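Workshop notebook, Gravedari flat, bathroom
January 1, 2026

Quiet day, so I gave it to the bathroom and the green bottle, which has been on my conscience.
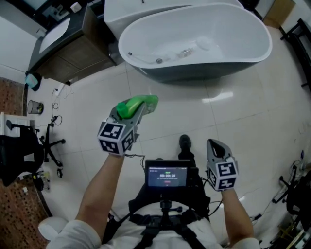

Where things live

Hedvika and I have gone back and forth on this, very pleasantly, and I think we've settled it. The bottle goes on the ledge side of the tub from now on, cap up, and the small clear one comes out of the bath altogether (it sits near the drain and I'm forever fishing it out before I can run the tap). The teal and black container can stay on the floor under the vanity for the time being, though Elsie would like it in a drawer, and she's probably right, as she usually is about drawers.

The vanity top still wants a proper sort. I did start on it, then found Radek's list from May tucked in the back of this book and lost a happy half hour reading that instead!

Floor

White gloss tiles, lovely to look at and they show every hair. Lift the power strip and its cables before mopping, please, and put them somewhere dry. Hatem wants the rug shaken outdoors, chair off it first. Wastebasket goes back against the left wall.

Still to do: ask Hemi whether the Tuhiwai cleaner is safe on the dark outside of the tub. Buy 500 ml if so.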